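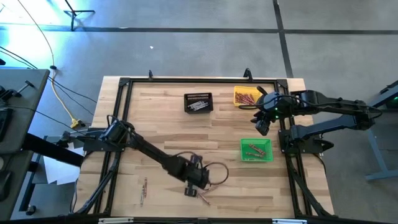 Butcher-block tabletop, both arms over it.

May 1, 2004
by Iara Urrutia

Quick one, bus in a bit. New phone. Finally. The Velta 2112, in the gray, bought at Núñez on the corner with what was left of the tax refund. Old one died in my coat pocket sometime between the dentist and home and wouldn't take a charge, so there went the plan to wait until June.

Didn't want the 2112 particularly. Wanted the flip. But the flip was on a two year contract only and the guy at Núñez wouldn't budge, and I stood there doing math on the back of the brochure like an idiot, and then a line started forming behind me. So, candy bar it is. Prepaid, my old number moved over. They said the number would take a couple hours. Took until after dinner. Missed two calls from Mom which she has now mentioned.

First impressions, before I forget them. Small. Lighter than the old one by a lot, keep thinking I left it somewhere. Keys are too close together at the bottom, the star key and zero are basically one key. The clicky thing in the middle is good though. Up for messages, down for the phone book, left for the calendar, right for... the carrier's store. Of course. Can't change it. I went through every menu trying. You can change up, down and left to anything you want, and right is nailed down forever. I have already opened the store by accident more times than I've made calls, and every time it connects before I can hit cancel, and I bet that's a charge.

Color screen. OK, that part I like. Silly how much. Wallpaper is currently a sunset it came with, there's also a race car and something that might be a leaf. Outdoors you can't see a thing, have to cup your hand around it. Fine at night.

Ring tones terrible, all of them. Picked the least terrible, "Morning 2". Eulalia says it sounds like an elevator giving up. She has the flip, naturally, and kept opening and closing it at me the whole time we were at lunch.

The phone book thing. So this was my evening. The old phone kept everything in the phone and nothing on the card, which I did not know until I put the card in the new one and it said Empty. Just that, Empty. Everybody gone. Dentist, work, both cousins, the landlord. Plugged the old one in again, nothing, took the battery out, rubbed the contacts with a pencil eraser (Eulalia's idea, she read it someplace), put it back, and it came on for long enough to see the little battery flashing and then quit. Did this over and over. Wrote down what I could each time it woke up. Got through the D's.

Then remembered Unbridge, the PC program that came on the CD with the old phone, and that I did one backup with it, ages ago, winter before last I think. Found it!! File still there. Would not open in the Velta software, because why would it. But Unbridge can save as plain text, so did that, and now I have a list with 40 names on it and I'm typing them in by hand with my thumb. Did 6 before I got sick of it. A few of those people I don't even know who they are. Who is "Greg boat".

Predictive text is helping and also it isn't. It doesn't know Urrutia, doesn't know Eulalia, turned Figueroa into digits somehow. You can add words but only from inside a message, not from the phone book, so you have to start a message to nobody, spell out the word, let it learn, throw the message out, and go back. And it only lets you keep 30 of your own words, says so on the box like it's a feature. After that it drops the oldest I guess? Manual is no help. Manual has a whole page on how to hold the phone.

Good things, to be fair, since I'm grumpy and its late. Battery was full when I left the store and it's barely moved. Calls are clear. Called my aunt in Wiltanwood from the back steps, where the old one always cut out, and got every word, all of it, the neighbor's fence included. Speaker is loud enough to put down on the counter and do dishes. The alarm works with the phone turned off, tested it twice because I don't trust it. Calendar lets you repeat things weekly, so trash night is in there. Calculator does percent.

There's a game with a snail. Not bad. Lost more time on that than I'm going to write down here.

Also no charger in the box for the car, that's extra, and the plug is different from the old one so the car charger I have is now junk, and the one in my desk at work, and the one at Mom's. Three chargers. Put them in the drawer anyway with the other ones. Should I be throwing these out? Will ask at Núñez if they take them.

Have to go back there in any case. They forgot to give me the rebate form, it's stapled to the store copy of the reciept, I can picture it, right there on the counter. Has to be mailed by the end of the month with the bar code off the box. Do NOT throw out the box. Box is on top of the fridge.

To do: rest of the names. Find out what the store thing costs each time. Case or no case? Eulalia says case. Ask Mom who Greg is.

OK bus

Recent entries
Dentist, again
Old phone acting weird
Flip or no flip
Lunch with E. and the long line
Taxes done!!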